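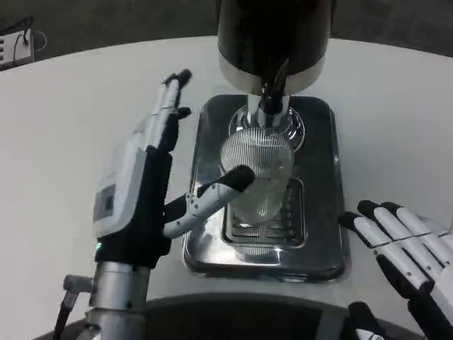
One reader of our first draft wrote in the margin that a small is the small one, and asked whether this needed a whole semester. We have kept the comment at the front of the report because it states the opposing position better than we could. The answer to the second part is that it needed most of a semester, and we did the bibliography on the last night.

What Is a Medium? Drink Sizes and What People Think They Are Getting
Final report, Consumer Behavior project

Background

The idea came from an argument over an iced tea. Two members of our group had each ordered a medium, one at the Villanueva coffee counter in Nasley and one at the food court in Trilavside, and the two cups looked like they came from different planets. The larger one had cost less. Neither person had felt cheated until they saw the other cup, and that seemed worth looking into.

We expected to find a rule somewhere. We looked for a long time. The places we visited fill the cups they buy and call them whatever fits on the menu board. One shop in Ruvemport sells a regular, a large and an extra large, so that the regular is the smallest thing you can get, and when we asked what had become of the small we were told it confused people.

What we wanted to know

First, whether people can say how much a medium holds. Second, whether the word on the menu changes how big they think a drink is. We also had a third question about lids, which we dropped in March for lack of interest, mostly ours.

Method

We put out a paper and online survey and got 328 usable responses. "Usable" leaves out the ones where every answer was the same, and one that was entirely about parking. The survey asked people how often they buy a cold drink out, what size they usually get, and how many ounces they think are in it. Then it showed a plain outline drawing of a cup next to a soda can and asked for a guess at the volume. Half of the forms called the cup a small and the other half called it a large. It was the same drawing.

We also bought drinks. This was the popular part of the project. On a Thursday afternoon we took a kitchen measuring jug to the bus shelter between the Villanueva counter and the hardware store, poured the drinks out without the ice, and wrote down what we had. A man waiting for the bus asked if we were from the health department. We said no, and he seemed let down.

Results

People are bad at ounces. We don't say this to be rude, as we were bad at ounces too, and had to look up whether the kind on the cup was the same as the kind on the cheese. The most common guess for a medium was 12, and a fair number of people skipped the question or wrote "normal."

The label did what we hoped. People who were told that the drawing was a large guessed higher than people who were told it was a small. Frequent buyers were pulled by the label just as much as people who said they hardly ever buy a drink out. Several of the frequent buyers wrote that they would never fall for this kind of thing.

The shape of a cup makes the guessing harder still, and the labels don't help. We bought a sleeve of cups sold as 16 ounce and filled one to the very top at the kitchen sink, where it took 521 milliliters, more than the name promises. No shop fills to the very top, so the extra is there for looks and for the lid. Height does a lot of work as well. A tall clear ribbed cup like the one under the dispenser in this section reads as generous to us before there is any thought of what is in it, and ribs give the eye plenty of lines to go by and none of them is a fill line. We would have liked a second survey with wide and narrow cups of equal volume. We had by then used up the goodwill of our dorm.
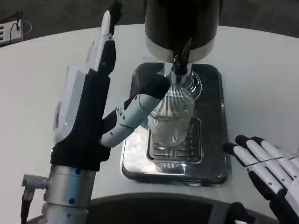

Ice deserves its own report. Two iced teas from the same counter, ordered one after the other, gave us different amounts of tea, and the difference was bigger than the step from a small to a medium on that same board. Asking for light ice got us more tea at two of the places and a cup filled to a lower level at the other one, which we thought was fair play on their part.

Problems with the study

The sample is mostly students, and mostly students who know us. The drawing of the cup was done by the group member with the best handwriting, a separate skill. We measured in a jug meant for pancake batter, with marks that stop being readable near the bottom. The bus shelter was not level. We also bought more drinks in the first week than in the others, when we still had the money.

We did not ask shop owners why they chose their sizes, apart from the conversation in Ruvemport. A group taking this on next year should start there, and should go in the morning, before the lunch line.

What we would suggest

Print the ounces next to the name. Some menus already do, in type the size of an ingredient list, and it could be moved up beside the price without hurting anyone. We tried mocking up a board for the Villanueva counter with the volumes in the same type as the prices. Our test readers said it looked like a hardware catalog, and then three of them switched to a different size.

The iced tea argument has not been settled. The larger cup had more ice in it.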